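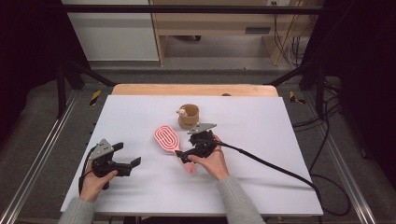
Entwirrbürsten im Alltag: Verbraucherwerkstatt Zornham zweifelt an großen Versprechen

Zornham, 16.01.2025 - Kein Ziepen, weniger Haarbruch, schneller fertig: Kaum ein Gegenstand im Badezimmer wird mit so viel Zuversicht verkauft wie die Entwirrbürste. Die Verbraucherwerkstatt Zornham hat 112 Haushalte gebeten, vier Wochen lang aufzuschreiben, was davon übrig bleibt. Das Ergebnis fällt nüchtern aus. 64 Haushalte bemerkten gegenüber ihrer alten Bürste keinen Unterschied, zwölf kehrten vorzeitig zu ihr zurück.

"Wir sagen nicht, dass diese Bürsten schlecht sind", erklärt Projektleiterin Jadwiga Stępień. "Wir fragen uns nur, woher die Sicherheit kommt, mit der sie beworben werden. Belege haben wir auf den Verpackungen jedenfalls keine gefunden."

Besonders verbreitet sind derzeit Modelle mit durchbrochenem Kopf. Ovale Ringe liegen ineinander, kurze Querstege verbinden sie, darunter sitzen die Borsten. Die offene Form soll beim Föhnen Luft durchlassen. Ob das Haar dadurch merklich schneller trocknet, konnten die Teilnehmenden nicht sagen - die Angaben in den Tagebüchern widersprechen sich, teils sogar innerhalb einer Familie.
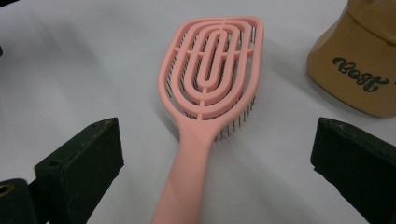

Reinigung bleibt ein Thema

Auch beim Saubermachen ist die Werkstatt zurückhaltend. Offene Köpfe gelten als pflegeleicht, doch zwischen dicht stehenden Borsten sammeln sich Haare und Reste von Pflegemitteln wie eh und je. Wojciech Witkowska, der die Tagebücher ausgewertet hat, rät zu einem Stielkamm und lauwarmem Seifenwasser. Danach gehört die Bürste mit den Borsten nach unten auf ein Tuch.

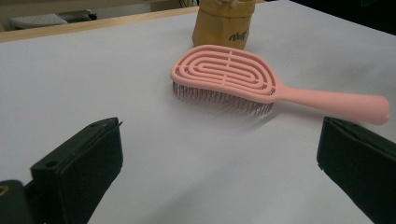
Spezialreiniger hält er für entbehrlich, solange niemand zeigt, was sie besser können als Seife. Dasselbe gilt für Sets, in denen dieselbe Form in mehreren Größen verkauft wird.

Eine zweite Befragung mit anderen Haarlängen ist für April geplant. Die Auswertung liegt in der Werkstatt zur Einsicht aus.

Pressekontakt: Sumeya Negussie, Verbraucherwerkstatt Zornham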